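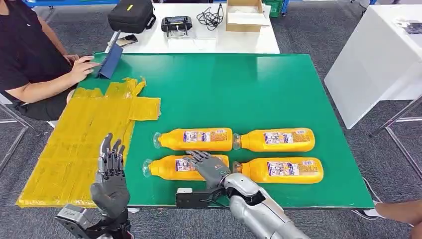
April 29, 2021

Adhesive shelf-life trial, label stock. Read the December rolls first while the light was decent. The Cardoso paper still peels cleanly after 16 weeks in the cupboard. The Mandden paper peels cleanly too, in the sense that the face comes away and the glue stays where it is. Their data sheet calls this "permanent". Fair enough.

Peel tester drifted again. Zeroed it twice, then found the clamp screw had worked loose, so yesterday's readings for roll 1278 are out. Roll 2073 was done before lunch and I'm keeping it, partly on principle.

Seul-gi Shim thinks the curl on the Dusico samples is humidity. I think it's Dusico. We have agreed to put a dish of salt in the cupboard and see who sulks.

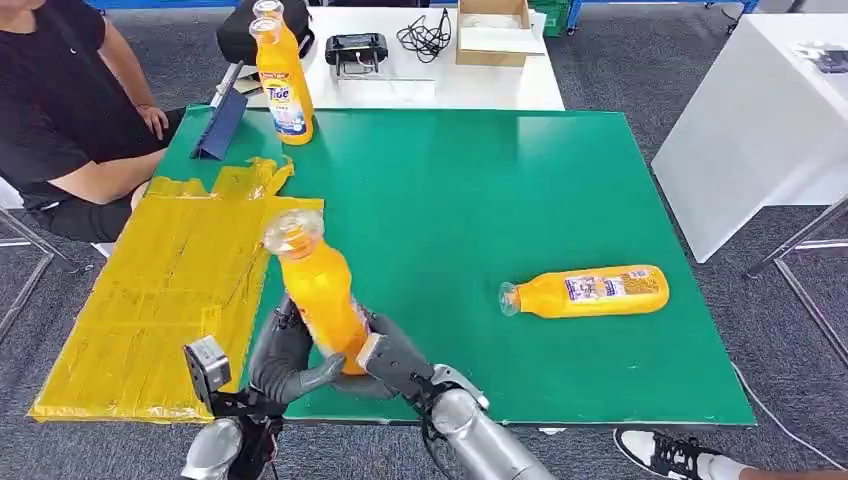

Orange bottle, label turned mostly away.

Still to sort out: Govbridge want results on curved surfaces as well as flat plate, and have not said how curved. Wrote to ask. Their last answer took a fortnight and was "standard".

Solvent wipe between strips from now on - the plate was tacky by strip six and flattering everyone's numbers. Repeat 1278 tomorrow, 2 strips per direction. Buy more wipes. Return the good scissors to Seul-gi before she notices.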